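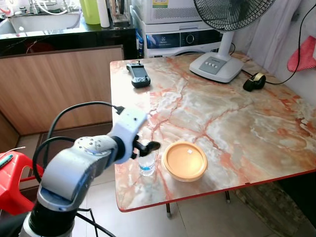
Surely you can't judge a blue like that in a clear cup on a tabletop with orange veins all over it, somebody wrote in pencil under my last entry, and signed it with a question mark. Fair point! I've spent a good part of today on exactly that, so whoever you are, this one is for you.

Skendstead workshop, dye bench
2020-01-31

Where we are with the Plaltudmont paper. They want 368 sheets in one blue, all matching, for the inside covers of their guest books. Delivery is in May, which sounds like ages away and isn't, given that I still don't have a blue. I have several nearly-blues. The one they liked on the swatch card was from a jar that got used up before I wrote the recipe down (my fault, I know, it's in the margin a few pages back with a sad face next to it).

So today was for getting the concentrate right and for working out how to look at it properly.

Stock solution first. I weighed out 55 grams of the Durkow powder and made it up to 1000 ml in the big jug. Filtered tap water, warm, powder onto the water and not the other way around, then a long stir. Durkow powder clumps if you so much as look at it wrong. I pressed the lumps against the side of the jug with the back of the spoon and they gave up after a while. Left it to stand through my coffee, stirred again, strained it through the old tea strainer. There was a bit of sludge in the strainer, dark and sort of gritty. I scraped it onto a scrap of the test paper and clipped it to this page. Don't brush against it, it comes off on sleeves.

Then the cups. I like the clear plastic ones for this, the slightly ridged kind. You only need a shallow layer in the bottom, and you get a surprisingly good idea of the color if you look straight down. Looking through the side is useless. The ridges bend everything, and you get a light stripe and a dark stripe and then you can talk yourself into any blue you want. I did that for most of last week, I think.

Now for the tabletop question. The table is what it is: glossy fake marble, cream and white and gray, with those orange and rust-red veins running through it like cracks, and the little red border. I'm fond of it. It wipes down beautifully and a drip of blue shows up right away, so I'm not going to swap it for the gray bench, which hides everything until your elbow finds it. But yes, it messes with the eye. Put a shallow cup of bright blue down where there's a rusty streak and the blue looks greener at that spot, or at least mine did. Slide it over to a cream patch and it cleans up. Same cup, same blue! I went back and forth with it like somebody playing a very slow board game.

What I did about it: cut a square of the Plaltudmont paper and put the cup on that. Obvious once you've done it. The paper is a bit warm, a bit off-white, and that's the surface the color has to end up on anyway, so it makes more sense to compare against it than against marble or a sheet of printer paper. I've left a stack of cut squares in the top drawer. Please use them, and please don't write phone messages on them.

The other thing that throws the color off is having something orange next to it. The peach-orange one with the tiny white label (lid or dish, we have never agreed which) does this terribly when it sits right beside the cup. It's the oldest trick in the color book — orange makes blue shout. With the two side by side I was sure the blue was far too bright and nearly cut it with gray. Moved the orange out of sight behind the jug, had another look, and it was fine. A touch strong but fine. I came that close to spoiling the lot. So new rule for the bench: keep it well away from the cup when you're judging color, then do what you like with it.

(I also think it would be a decent drip tray. The rim is high enough. If it has a proper home and I've stolen it from somebody's sandwich, tell me and I'll wash it.)

Test dips

I did them in strips, short end down, long enough to count as a soak but I was counting in my head, so take that for what it's worth. I'll bring the timer tomorrow, or rather next time.

Full strength stock: way too dark, goes almost navy at the edges, and the paper gets that slightly shiny look I don't like. No.

Half and half with water: this one is close. Good body, still reads as blue from across the room, the paper fibers show a bit. There's a tide line where the strip came out of the liquid. I think that's from lifting too slowly. The second strip I pulled out in one go and the line was much fainter.

Weaker than that: pretty, very pretty in fact, a sort of washed-shirt blue, but it's nowhere near the swatch card. I kept a strip for my own wall.

Half and half plus a tiny bit of the Tavares size, the stuff in the squat bottle: evens out the edges, but it dulled the color and the strip curled up like a wood shaving. I pressed it under the dictionary and it came out flatter, with a crease. Could try less of it. Could also be that the bottle is past its best, it smelled a bit like a pond when I opened it. I'd like a fresh one before I blame the product. Added to the shopping list.

Drying

We need to talk about drying! The strips on the line near the window dried paler on one side than the other, and I'm fairly sure it's from the side facing the draft drying first and pulling the color over. With strips it's a small thing. With full sheets it will look like weather.

I'd been planning to use the fan, the white one with the buttons on the base. My worry is the table. With the fan standing right on the tabletop, everything that's in a cup or in a tray shares the same surface as the thing that blows, and I don't want ripples in a dye bath while I'm trying to lower a sheet into it. A ripple leaves a mark, I've seen it on the green job. So the proposal is: fan on its lowest setting, aimed at the wall behind the line so the air comes back soft, and only once every tray is covered. Somebody with better wall sense than me should work out the angle. I'd also like to try no fan at all and just leave the sheets overnight, flat on the racks, but that ties up every rack we own and the bookcloth people will be cross with me.

The dried strips against the swatch card: the half and half without the size is the nearest. In daylight by the window I'd call it a match. Under the ceiling light it's a hair more purple than the card. I don't know yet if I care. Guest books live in hallways and hallways have terrible light, so Plaltudmont will never see what I'm seeing, but I'll see it and it'll bug me. Going to try a drop of the yellow in the stock. One drop, in a small cup, not in the jug. I'm writing that down in so many words so that I can't get carried away.

Spills and cleaning

A few drips on the table, all wiped. The glossy part of the top lets go of it with plain water. The red border is a bit fussier, the color sat in the crack between the edge strip and the top and I had to go along it with a cotton swab. Nothing stained as far as I can tell, though with a pattern like that there could be a blue vein in there by summer and we'd all just think it came that way. I'd say wipe toward the middle and not toward the edge.

My thumbs are blue. Gloves were on the hook. I have no excuse.

Cups: I rinsed the ones I was finished with and stood them upside down on the rack. They cloud up if you use hot water, so lukewarm please. Once they've clouded they're no good for color and should go over to the glue bench, who don't mind.

The jug of stock is on the bottom shelf, covered, with tape on it saying BLUE PLALT. NOT FOR DRINKING, and yes I know it's obvious. It'll want a stir before anybody uses it, the heavy part settles. I don't know how long it keeps. The Durkow sheet says to use it fresh and leaves it there, so I'll pull a strip from it on Monday and compare it with today's. If it has drifted, then all the sheets have to be done from one mixing, which means a bigger vessel than the jug and a very long day for me.

Still to sort out:

Borrow the long tray back from the bookcloth side and check it for that dent in the corner.
Fresh bottle of size from Tavares, the small one will do.
One drop of yellow, small cup, on a paper square.
Ask Plaltudmont if they'd mind a very faint tide line along the spine edge, where the glue will cover it anyway. If they say yes my life gets a lot easier.
Work out how many spare sheets to dye on top of the order. I always say a handful and then I'm always short.

And to my pencil person: I put the card and the half and half strip in the envelope at the back, so have a look yourself, by the window, and write down what you see before you read my notes again. I'd like a second pair of eyes on the purple.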